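From: Jade Thibodeau
To: Chisholm hardware list
Date: Aug 17, 2018
Subject: Re: practice board for the build class

Harvey Fraser wrote:
> Did you ever get anywhere with the practice tray? I have 9 kids
> signed up and don't want them learning on real boards.
> Also, does the drive stand up by itself?

Hi Harvey, hi all,

Yes! It's a plain gray tray with the parts of a motherboard raised on it, and I've been fiddling with it all week (my kitchen table is a disaster). The drive is a regular 3.5-inch one in a blue caddy, and it stands upright in two little slot blocks, so no extra bracket. The square CPU sits in the socket frame below it - I'd have the kids start there, it's the easiest win.
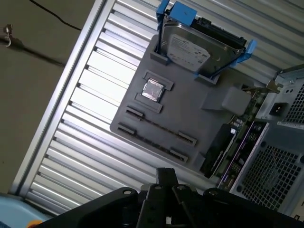 Still to do before April

1. Memory. Both long slots are empty in my picture. Sheldon promised me a bag of old sticks, so Sheldon, if you're reading, this is your nudge!

2. Labels. Meenakshi wants the socket and slots marked. I kind of like making the kids guess, but I'll go along with whatever the group wants.

3. More trays. I'd like 3 for your class so they can share. Each one took me 10 evenings, so if anybody wants to help sand, please shout.

I can drop this one off at your place next week if you want to try it first.

Jade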